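Section 4: Care of Stone Benchtops

4.1 Application

This section applies to all kitchen and servery benchtops supplied under the Wodden range and installed in Forndale residences. It is to be read together with the cleaning schedule in Section 3. Residents and housekeeping staff should complete the procedure below at handover and again each July.

4.2 Before sealing

1. Clear the benchtop completely, including crockery, cutlery, glassware and small appliances. Unplug appliances at the wall before moving them.
2. Wipe the surface with warm water and a pH-neutral detergent. Do not use vinegar, citrus cleaners or bleach.
3. Rinse with clean water and dry with a lint-free cloth.
4. Leave the stone to dry for 60 minutes with the rangehood running.
5. Place a few drops of water on the stone near the sink. If the stone darkens within 20 minutes, proceed to 4.3. If no darkening occurs, sealing is not required.

Note: Veins and changes in tone are natural to marble and are not grounds for a claim under the warranty. 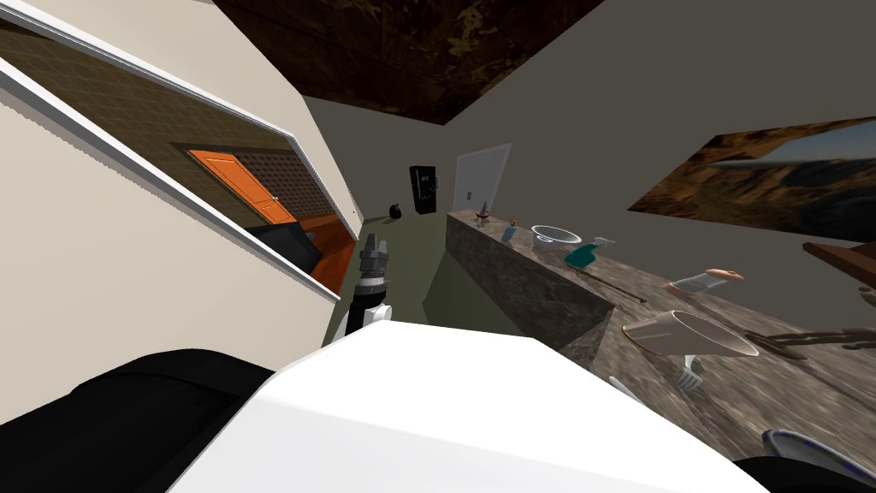
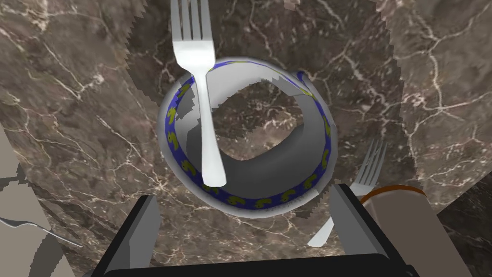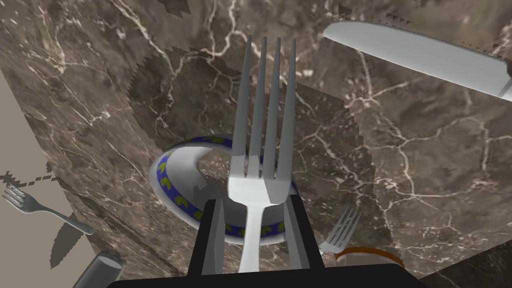 Figure 4-1. Kitchen benchtop, bowl and fork.

4.3 Applying the sealer

1. Put on nitrile gloves and open at least one window.
2. Shake the bottle of Itden 726 and pour a small quantity onto a clean applicator pad. Do not pour sealer directly onto the stone.
3. Work from the back of the benchtop towards the front edge in overlapping strokes.
4. Allow the sealer to penetrate for the time printed on the bottle, then remove all residue with a dry cloth.
5. Keep the benchtop free of water, food and utensils until the following morning.

CAUTION: Do not apply sealer when the room temperature is above 29 °C. Residue that dries on the surface will leave a haze.

CAUTION: Cloths used with sealer must be laid flat outdoors to dry before they are placed in the rubbish bin.

4.4 Daily use

Use a chopping board for all food preparation. Place hot pans on a trivet. Wine, coffee, tomato and lemon juice should be blotted immediately; wiping spreads the spill. Metal utensils should not be dragged across the surface.

4.5 Chips and etching

Do not attempt to fill chips or polish out etched areas. Record the location on Form B and forward it to Sigita Petrauskas, Residential Services. Repairs are carried out only by Sproģis, and enquiries regarding colour matching should be directed to Uldis Siliņa at the same office.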